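Search posts, people, tags

Dwynwen Ellis
February 2020

Right, thread time! I've spent most of the winter on the planning side of our sorting cell and I keep promising people I'll write it up, so I'm doing it in one go with a cup of tea next to me. It's mostly software. Sorry if you came for motors.

8 replies · 282 likes

The job itself sounds dull when I say it out loud. Cups in a round tray, a bin on the same table, one arm. Get the cups into the bin. My mum asked why that needs a computer and I talked for so long that she went and fed the dog.

The code that decides what to do next is called Staltilen. The simulator we run it against is Narkeck. Neither name means anything. Jhosep Condori picked both and won't be drawn on how.

So, planning. The first version was as simple as you'd guess: look at all the cups, pick the nearest one to the gripper, work out a path, go. It was lovely on a nice spread-out tray. I was very pleased with it for an entire afternoon.

Then I started loading starting layouts where the cups are bunched up against the rim, and it all fell over. Fingers need room either side of a cup. If one side is a wall and the other side is another cup, there isn't a grasp, however clever your path is.

The old planner didn't know that, of course. It would choose a cup, plan all the way down, find the fingers clashing with the neighbour, throw that away, choose the next cup, do it again. All that lovely arithmetic for nothing.

2 replies · shares 2

What I do now is ask the cheap question first. For every cup, sweep a pair of pretend fingers round it in a full circle (just flat shapes on a flat map, no arm involved at all) and note which angles are free. No free angle, no planning. You can throw out the hopeless ones before the expensive code even wakes up.

It's such a small change and it made me so happy. On my test set of 804 layouts, 282 had at least one cup with no free angle at the start. That's a lot of wasted planning I'd been cheerfully paying for.

Awkward layout I've had open on my second monitor all week: 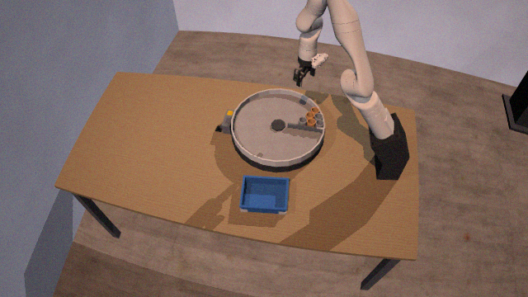
Orange and grey cups huddled against the rim, bin in front, arm up and behind the tray. Narkeck view.

I love this one because it catches out nearly every shortcut I've tried. "Take the nearest" is no use, "take the one furthest from the wall" is a bit better, and "take the one with the most free angles" is the rule I've settled on for now. Take an easy cup off the outside of a group and the ones behind it often open up for free.

So after each pick the free angles get worked out again from scratch. I did try being clever and only updating the neighbours. I got it wrong in three different ways and went back to doing the lot. It's a flat map, it costs nothing, leave it alone Dwynwen.

Share · 8 replies

Next bit: the arm's own body. Going from tray to bin is a short trip if you only think about the gripper. The elbow has other ideas! The quickest route for the hand can swing the elbow low over the tray, and then you're brushing the rim with a part of the robot you weren't thinking about.

My fix is a bit old-fashioned. I keep a little library of comfortable poses, and each move has to pass near one of them with the elbow well up. You lose a sliver of time on each trip. In return the moves all look alike, so when one looks odd I can spot it from across the room.

Jhosep hates the library, for the record. He'd like one proper optimiser that sorts it all out by itself, and he may well be right in the end. We have agreed to have that argument again in August, once he's written it and I've had a chance to be rude about it.

Perception, quickly, as it always gets asked. In Narkeck you can cheat and simply read every cup's position out of the simulator. I did that for ages and it's fine for getting the planner going.

It does make you lazy though. Perfect positions let you write code that squeezes fingers through gaps that no camera would ever be sure about. So now the planner gets positions with a wobble added, a fresh wobble each time it looks, and the pretend fingers are a touch fatter than the true ones.

The wobble broke loads of things on day one. The best was the planner changing its mind halfway down: cup A looked easier, then cup B, then cup A, with the arm dithering over the tray like me at a bakery counter. It has to commit now. Once it's chosen, it sticks with that cup unless the free angles vanish completely.

shares 8 · 282 likes

Shadows deserve a post to themselves. I've got the light set low so the arm and the base throw long dark shapes right across the table. It makes the colour finder sweat. A grey cup in shade on a pale grey tray is a nasty thing to pick out, while orange is a doddle by comparison.

I was tempted to turn the shadows off. Please don't do this, or do it for one morning and then turn them back on. I got a whole week of false confidence out of that switch last year.

Tooling! My favourite thing I've made this winter isn't in the planner at all. It's a replay viewer. Every run saves the starting layout, the random seed, and each choice the planner made along with the choices it turned down. Then I can scrub back and forth and click on a cup to see why it was skipped.

Before that I was reading text logs with my face very close to the screen. I can't tell you how much nicer it is to click on a cup and get "no free angle, wall left, neighbour right". I fixed two bugs in the first hour of having it, and one of them had been there since Danness, which was the project before this one and which I thought I'd left tidy.

It also means I can send a layout to somebody as a tiny file. Jhosep sends me horrible ones. There's a folder called VALDEBENITO (after the street he lived on) with nothing in it but layouts he made up to annoy me. All of them are in the test set now.

Things still on my list:
- cups lying on their side, which the flat map can't cope with at all
- nudging a cup away from the wall on purpose when nothing has a free angle
- choosing where in the bin to let go, as it's currently just the middle every time

The nudge is the one I can't wait to start. At the moment, if the whole group is jammed, Staltilen stops and puts up a message. A gentle push with one closed finger might be all it needs, but then you have to guess where everything ends up, and guessing is a whole other thread.

Someone asked what I'd tell a person starting on this sort of thing. Save your seeds. Do the cheap check before the dear one. Write the viewer in the first month, while you still have few enough features that it's easy.

2 replies

Oh, and a few of you wanted to know if the free-angle check will be shared. Yes! It's one short file and I only need to take out the swearing in the comments. I'll post it under this thread when it's up. Kettle's on again, ask me anything about the elbow.

Show more replies
Share · 804 likes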